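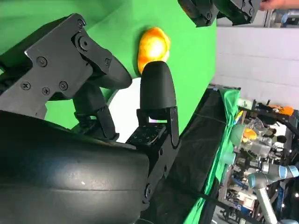

STALTCOMBE, 08/04/2020 - Undix has published a new maintenance routine for Kenon, its two-arm handling cell. The routine covers the fingertips, the linkages and the screws that hold the finger brackets. The black fingertips have rounded ends, and a small item such as the glossy orange piece on the green cloth is used to check that both tips meet it squarely. Bracket screws are to be checked every 200 hours and fingertips replaced every 300.

"Most calls we get are for a loose bracket," said Rimantas Vasiliauskas, service lead at Undix. "A technician with a hex key can deal with that on site."

After any fingertip change, the cell is run through a holding check at low grip force. A twisted bread roll is one of the approved items, held between the two fingers over the plate.
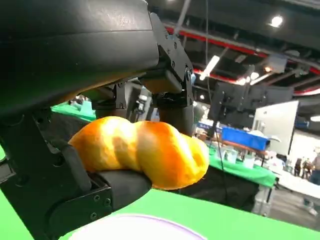 Availability

The routine is free to current Kenon owners. Fingertip kits ship from the Nakpan depot in packs of 2. Service contact: Darnell Holloway, Undix.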